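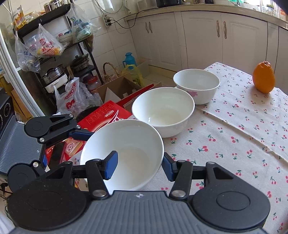 Leakage at the Zovside reservoir was calculated every morning at six, and for 24 years the calculation had been done by Nimal Roy. The method was simple. Inflow at the upper weir, minus outflow at the lower, minus evaporation from the table pinned inside the cupboard door. Whatever remained was leakage. He wrote it in pencil first and in ink after he had checked it. He did the checking at home, at a table with a cream cloth printed with red cherries, where three white bowls stood in a diagonal row and a knobby orange fruit lay near the edge. One of the bowls had a small pink flower on its side. He put the ledger down on whatever cloth was left and worked the subtraction backward.

In October the remainder came out negative.

A negative remainder meant that the reservoir had gained water from no recorded source. Roy repeated the subtraction. He then drove back to the upper weir and read the gauge board by flashlight. The reading agreed with the one in the ledger. The lower weir agreed as well. He cleaned the stilling well, which had a little silt in it, and bled the float line. The figure did not move.

He reported it to the district office at Sombatkul. Thomas Marchetti took the call.

"How much?" Marchetti said.

"152 cubic meters since yesterday."

"That's inside the error."

"It's inside the error of the instrument. It isn't inside the error of the record."

Marchetti asked him what the difference was. Roy said that an instrument error fell on both sides of the line, and that in all his ledgers the remainder had fallen on one side. Marchetti told him to enter zero.

He entered the negative figure, in ink.

It was negative again the next morning, and the morning after that. Roy drew a section through the valley on the back of an old inspection form. The dam was rolled earth on a clay core. East of it was the ridge, and beyond the ridge was Urkis, where the quarry had closed in the spring. The quarry pumps had run day and night for as long as he had held the post. He drew the water table as it would have stood with the pumps running, low on the east side and sloping away from the reservoir. Then he drew it with the pumps off.

The second line crossed the first and sloped the other way.

He telephoned Nusrat Pathirana, who had been the quarry's surveyor and still had the borehole logs in her garage. She read him the levels over the phone. The nearest borehole had risen some 20 meters since the pumps stopped.

"Where did you people think your leakage was going?" she said.

"Down."

"It was going to us. We pumped it into the river for you."

He thanked her. He turned back through the ledgers and found the years when the leakage had gone up. He had recommended grouting the core in two of them, and it had been grouted both times. He wrote to Sombatkul that the grouting had probably been unnecessary, gave the borehole levels, and asked for 2 standpipes on the east bank.

The reply approved one standpipe. At six the next morning he read the upper weir, then the lower, and ruled a new column in the ledger. He left the heading blank until he got home, and then wrote "Inflow, east" above it in pencil.

October
By Obaidul Mridha

Comments

T. Fabbri: I read gauges for a water company for a while and the stilling well detail is right. We would have been told to enter zero as well.

vindo_reader: Did he ever get the second standpipe?

Obaidul Mridha: Not in the version I finished.

Karst: Would a clay core let that much through? Asking as someone who knows nothing about dams.

T. Fabbri: It could go under the core or around the abutment. 152 a day is not a lot for a reservoir.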